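Home | Programs | Reports | Contact

Iltden Toy Library: progress report to the Grumdale Fund
November 7, 2023
Prepared by Damián Solís

The grant of $2349 was received in September. To date $609 has been spent, all of it on trays, storage and replacement bricks.

Donated building bricks used to go back on the shelf in mixed tubs. Families told us they wanted sets by color, so we now sort every donation into yellow trays before it is bagged. Red, blue and lime green are the colors we are doing first. Other pieces wait until those are finished.

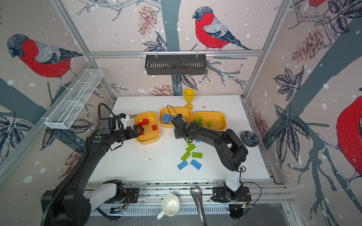
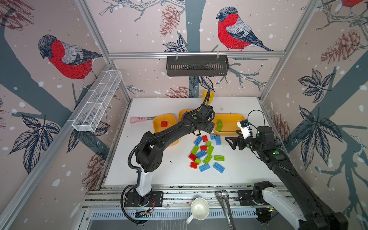
Sorting table: red bricks in the left tray and lime green in the right, with more bricks still on the white tabletop.

We have 40 bags ready to lend. The target for the full grant period is 2000 bricks sorted and bagged, and we expect to need most of the winter to get there. Washing is slower than sorting. Brendan Madigan has asked for a second drying rack, and we would like to move $40 from the printing line to pay for it. Please confirm that this is allowed.

Still open: labels for the bags, and a price from Sepúlveda for lidded boxes. The next report will include the lending figures for the first bags.

Share | 0 comments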